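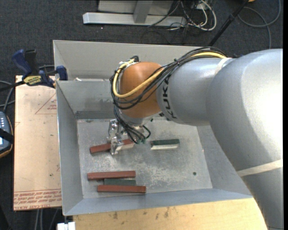

The Green One

My mother kept the blocks in a grey metal bin under the stairs of our house in Duvalton. They had come from the Fumwood sawmill shop when I was four. Each one was painted on the top and left pale along the side, so if you lay on the floor you saw mostly bare wood, and if you stood up you saw red, brown and green.

There were 21 when she sold the house. I know because she wrote it on the label: blocks, 21, good condition. My brother wanted them for his kids in Morais. I said fine. Then I drove home and thought about the green one for a week.

It was a short block, dark green, and it had been the door of everything we built. The long reddish ones were walls. We had a town called Gostska that covered the whole rug, and the green block was the door of the bank, then the door of the jail, then the only door in town after my brother decided that doors cost 1000 dollars each. I still owed him 669 when we stopped playing. I don't remember stopping.

In November I called him and asked if he would mail me the green one. He said the kids were using it.

"As what?" I asked.

He put the phone down and went to look. I could hear blocks going back into the bin, wood on metal, the same sound it used to make under the stairs. Someone small was arguing about whose turn it was to reach in.

"It's a boat," he said when he came back. "It's carrying a red one."

I told him to leave it where it was. He said I could come and see it if I liked, they had a spare bed now. Then he asked about the money.

I said I would bring it with me. After we hung up I looked in the drawer where I keep the cash for the paper boy, and there was 69 dollars in it, so I put that in an envelope and wrote Bank of Gostska on the front.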